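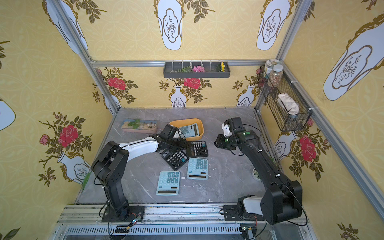
Jintana Rattanakul asked us in August whether the Kaewkla desk calculators are sold one by one or only as a set, and whether the light blue one and the black one work the same way. She wanted them for the front counter of a small sewing shop, and she wrote that the old ones there "always have the one key that needs two pushes."

Both are possible. You can order a single calculator in either color, or you can take the mixed set, and the prices per piece are the same in both cases. The two colors are two different models with different keys, so please read the notes below before you choose.

Kaewkla desk calculators
Sold by Flastden, office and counter supplies, Wostport

Light blue model
The body is pale blue and the keys are blue also, so the whole calculator has a quiet look on the desk. The display window runs across the top above the keys. Customers who share a desk with somebody else often choose this one, as it is easy to find again under papers. The keys are soft and make little noise.

Black model
The body is dark and the display is gray. The keys have a firmer push than on the light blue model, and you can feel when the number is entered. We recommend it for people who type long columns without looking at their fingers.

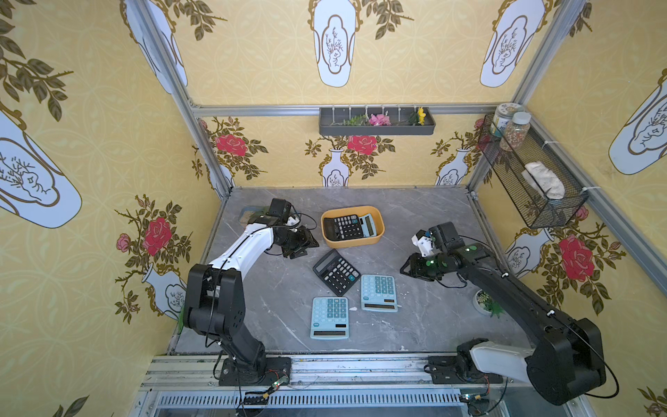 Kaewkla calculators in black and light blue, with a mustard-yellow tray.

The tray
Many customers ask about the shallow plastic tray with rounded corners. It is the Zanov tray, and we sell it separately. It holds two calculators without trouble, one lying flat and one leaning on the side. We use the same kind at our own counter, where the calculators used to go under the receipts every afternoon. The tray can be washed by hand with warm water and normal dish soap. Please do not put it in the dishwasher – the plastic can lose its shape.

Power and battery
Each calculator runs on one button battery, which is already inside when you receive it. Pull out the small plastic strip at the back before first use. The calculator switches off by itself after 4 minutes if no key is pushed, and the memory is kept. To change the battery you need a small cross screwdriver (not included).

Cleaning
Wipe the keys with a cloth that is slightly damp. Do not spray any liquid on the calculator directly. For dust between the keys a dry soft brush is best, and an old makeup brush does this job very well.
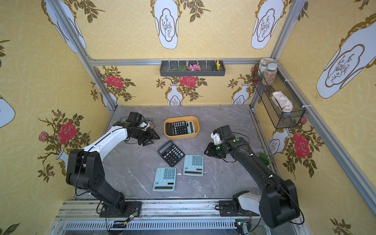 Light blue and black models together. Tray sold separately.

Details
Weight of the black model: 172 g
Weight of the light blue model: a little less
Item sold: calculator with battery and printed instructions
Zanov tray: sold separately, no lid
Minimum order: one piece
Pack for schools and offices: 25 pieces, one color or mixed

Ordering
Orders that reach us before noon leave Wostport the same day. For the pack of 25 please write how many you want of each color in the comment field, otherwise we send what we have most of. If you need more than 70 pieces, send us a message first, so that we can check the stock for you.

Returns are accepted if the calculator is clean and the box is not damaged. If a key sticks or a part of the display stays dark, write to Anong Thammasiri at the Flastden service desk and tell her which model it is – you do not need to send the calculator back before you have her answer.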